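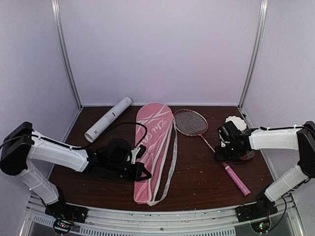 Act two of "The Steyn Papers": can a governor sit on a bill like that?

Search this forum Advanced search Go

lokix14
Saw the Cirkex production on 20th August. The plot depends on Governor Ngubane leaving the water bill unsigned for the whole interval and most of act two. The script treats this as a legal gray area. Under the constitution quoted in act one, a bill becomes law after 14 days without a signature. By my reading the crisis is over before the second scene with the senator.

R_Swanepoel
The clause has a second half. The 14 days only run while the assembly is sitting. The Speaker adjourns it at the end of act one, in the line everyone laughs over.

lokix14
Adjourns to the following Monday. That is a recess. The clerk says "prorogued" in the published text, page 9, and the actor said "adjourned." Those have different effects.

tharushi.b
I have the Zenum edition and it says "adjourned" on page 9. Are you using the earlier printing?

lokix14
Yes, the July one.

tharushi.b
Then they changed it. It makes the plot weaker, in my opinion. With prorogation the bill dies and she has a real weapon. With a recess she is only late.

pretorius_s
Disagree. Late is the point of the part. Petronella Ngubane (no relation to the character) played her as someone who has run out of procedure and keeps reading the file anyway. If the bill can be killed outright, the senator has no reason to bargain in the blank verse scene.

R_Swanepoel
Agree on the bargaining, but the verse itself doesn't hold. The senator's long speech drops to four beats twice and I couldn't find a reason for it in the text.

pretorius_s
Both short lines come right after he is interrupted. I read them as shared lines with the other half left silent.

lokix14
Possible. The clock problem stands, though. The governor says "sixteen days" in the last scene. On either wording somebody should have raised it.

tharushi.b
The clerk does — second scene, when he hands her the calendar and she puts it in the drawer.

lokix14
I missed that. Will check the text tonight.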